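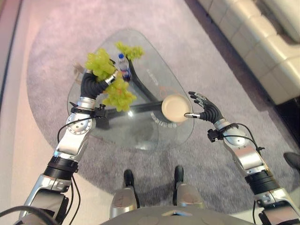
1. Introduction

This report sets out the work done on Ultstead, a five-issue superhero comic written and drawn as a final-year project by Yurii Yurchenko and Leire Robles. The finished comic runs to 76 pages. A guide to its history and characters, limited by the module rules to 2000 words, was submitted with it.

The story takes place 600 years after the fall of Serkalier, a city whose rulers drew their strength from a sleeping giant beneath the river. When the giant stopped answering them, they forged the Bokulance, a spear able to take power from any living being. Its last bearer, Carrasco, is the main opponent in issues one to four and an uneasy ally in the last.

2. Development of the characters

Carrasco was first planned as a plain villain. Readers of the early script found his motives hard to follow, and his oath to the giant was therefore moved from the fourth issue to the opening pages. His sister, the Ferrywoman, was added at the same stage. She holds no powers and is the only person in the story who remembers the giant's name.
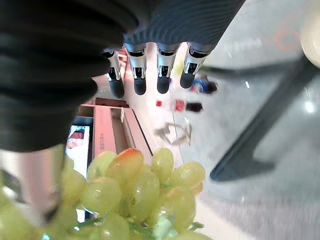 Carrasco loses his right hand at the end of the second issue and wears a metal one from then on. Early sketches gave him a heavy gauntlet with claws, which hid his grip on the spear in most panels. The final design is slimmer. It follows the hand shown here in its ribbed palm, its silver middle segments and its rounded black fingertips – details that remain clear at a small size. The Bokulance was thinned to match, and its blade was left uncoloured in every scene set after the oath is broken. 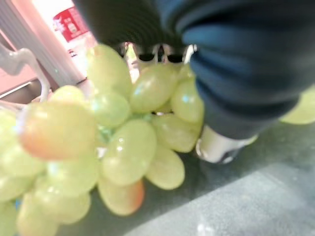 3. Drawing and lettering

Pages were pencilled by Leire Robles and inked by Yurii Yurchenko, who also did the lettering. The giant speaks without balloons, in wide capitals placed directly on the art. This caused some trouble in the river scenes, where dark water made the words difficult to read, and four pages were lettered a second time.
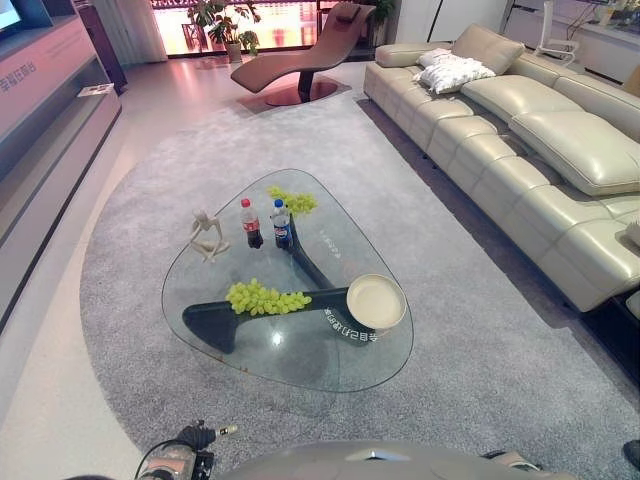 Figure 4. Glass table with white figurine and two bottles of cola.

4. Remaining work

The fate of the Ferrywoman is left open in the fifth issue. A short script covering her return to Serkalier has been written but not drawn – it is held with the project papers, together with the unused gauntlet sketches.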